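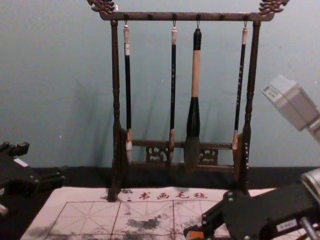 The brush station at Tonness, with the rack, the practice cloth and both arms.

Hi! I'm Halima Tijani, I run the teaching sessions at Tonness, and I'm after people who'd like to spend a few afternoons showing a pair of robot arms how to handle a calligraphy brush. It's paid, it's sit-down work, and you don't need to know the first thing about robots (I certainly didn't when I started).

So what do you do all day? You sit at a set of small hand-held controls and the two arms copy your movements, one for your left hand and one for your right. You take a brush off its hook, bring it down to the cloth, make a stroke or two in a practice square, and hang it back up. Then you do it again. And again! Each go gets recorded, and those recordings are what the arms learn from, so I want natural, unhurried movements, including the little corrections you make when the loop misses the hook the first time. Please don't try to be perfect. If you drop a brush, you drop a brush, tell me and we'll mark that one and carry on.

Hanging the brushes back up is the hard bit, I'll warn you now. The loops are small and the grippers don't feel anything the way your fingers do, so you end up steering by eye and holding your breath. The big brush is my favourite because there's something to grab. The skinny ones make people mutter.

We also do some sessions by hand, where you leave the controls alone and take hold of the arm itself to guide it through the motion. It's slower and a bit more of a shoulder workout, and some people much prefer it. You'll try both on your first day and we'll sort out which suits you.

Who I'm looking for: anyone 18 or over with steady hands and a decent amount of patience. Calligraphy or brush painting experience would be lovely and I'd jump at a couple of people who have it, but I've also had great results from a retired dental nurse, a bloke who ties fishing flies and a uni student who'd never held a brush in her life. Left-handers very welcome, I'm short of you! Glasses are fine. If you get sore wrists or a crook shoulder, have a chat with me first and we'll work out whether the chair and controls can be set up to suit.

Sessions are in our workshop in Gredport, upstairs from the Benkirane framing shop (there's a lift, go in through the side door on the laneway). Each one is four hours with a proper break in the middle, and there's tea, coffee and usually somebody's baking. We start in September and I'd like each person to commit to at least three sessions, because the first one is mostly you getting used to the delay in the controls.

Pay is $200 a session, plus $48 if you're coming from out past Rarnent and need to drive in. It goes into your account the following week. The first session is paid the same as the rest, even if you decide at the end of it that you never want to see a brush again.

A word on the recording: the cameras are pointed at the table and the arms, and one is worn on the chest, so your hands will turn up in some of it during the by-hand sessions. Your name isn't attached to any of it. I'll send you the consent form before you come in so you can read it at home with a cuppa and ask me whatever you like.

To put your hand up, fill in the form on the Tonness jobs page or ring the workshop and ask for me. Tell me which afternoons you can do, whether you're left- or right-handed, and anything fiddly you do with your hands for work or fun. No resumé needed. I'll get back to everybody, though give me a few days, I'm usually at the bench with my phone in my bag.

Posted 19 Aug 2025 by Halima Tijani, Tonness, Gredport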